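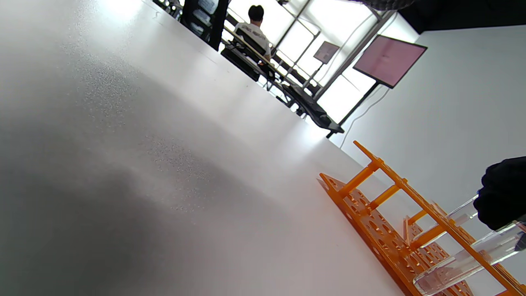 Why does my gripper drop a tube after it has already reported a good grip?

Most of the time the arm is reporting that the fingers stopped moving, and they can stop for plenty of reasons besides having hold of a tube. Check the grip again after the lift, before the arm travels anywhere.

Fuller version for those who want it. We have a Dumatik arm moving tubes between two racks. It ran clean for 200 cycles in July, then started letting go halfway across and carrying on to the second rack, where it very carefully inserted nothing. The log says "grip OK" every time. Closing force is at the factory setting. I have swept up enough glass to be interested in other people's opinions.
Posted by Waweru

Turn the force up. Worked for me.
Posted by furkico

Please don't just turn the force up, unless you like the sound. I did that and went from dropped tubes to crushed ones, and the log still said "grip OK".
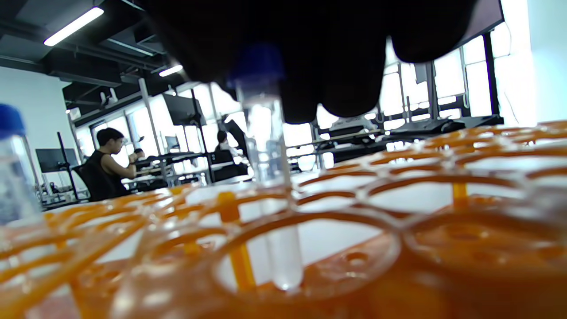

The drops on our line came down to finger pads. Ours had gone shiny after 3000 cycles, and a shiny pad on a smooth tube will hold fine standing still and slide the moment the arm accelerates. Clean them with alcohol, let them dry, and replace them if they still look polished. Then look at where you're gripping. With a capped tube, like the one with the blue cap going down into the orange rack, check whether the pads land on the cap, the wall or the join between them. Ours landed on the join, which passed for a grip until something moved. We taught the pick point 3 mm lower and dropped the travel speed to 600 in the controller's units, whatever those are meant to be.

Two other things. Add a second width check after the lift, and have a failed check stop the arm where it is. Ours used to go home on a fault, dragging a half-held tube over the whole rack on the way. And press the stop and lock it out before you reach in for broken glass. I have a small scar from a paused program that resumed.
Posted by Brian Kinyua

Pads were like mirrors. New set ordered from Wultadow, speed turned down meanwhile. Have not touched the force.
Posted by Waweru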